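**Storing small red apples past February -- temperature question**

**whindall_w** -- 6/23/18
Planning storage for this fall. Last season I kept 13 crates in the root cellar at 38 F. Firmness dropped off well before February. Is it the temperature or the picking date?

**santeri_h**
Picking date. Do a starch test with iodine. If the core has cleared and the flesh is mostly white, eat those first and don't store them.

**kwak_hj**
Disagree. 38 is too warm for long keeping. Get it down to 32 and hold humidity over 90 percent. I gained nearly 6 weeks that way with the same trees and the same picking date.

**santeri_h**
Some varieties get soft scald at 32. Without knowing the variety I would not go below 36.

**whindall_w**
Unknown variety, the trees came with the house. Small fruit, streaked skin. Cellar has one vent, no fan. Potatoes are on the other wall.

**byun_jy**
Move the potatoes. Apples give off ethylene and the potatoes will sprout. Perforated liners in the crates will help with shrivel. Leave the tops folded, not tied.

For size and color, compare with this one:
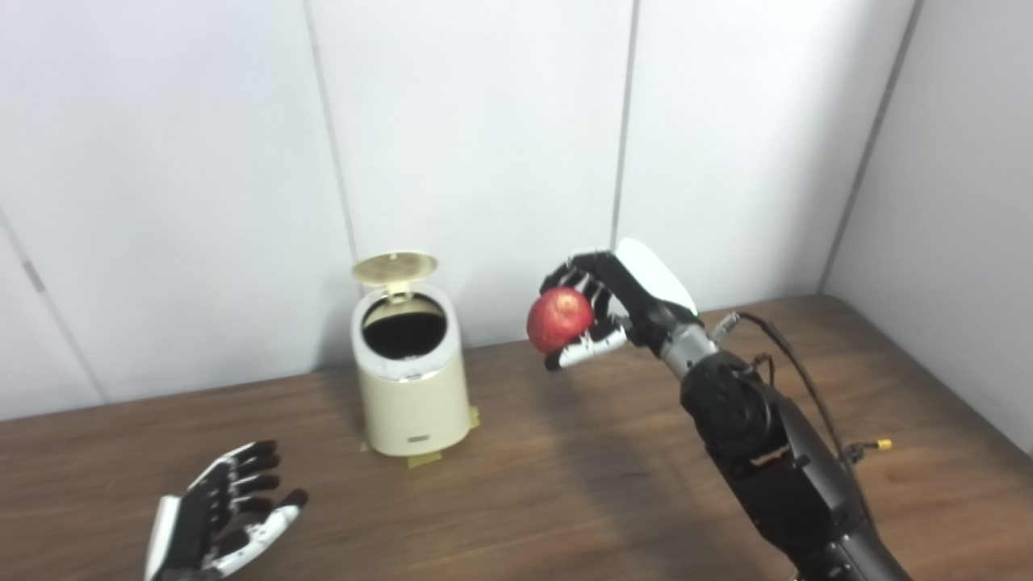
*Small red apple, lighter streaks and speckles.*

**whindall_w**
Similar color. Mine have more green at the stem end.

**kwak_hj**
Green at the stem could mean picked early, which would rule out Santeri's theory.

**santeri_h**
Skin color is a poor guide to maturity. Test 3 apples per tree and post the results.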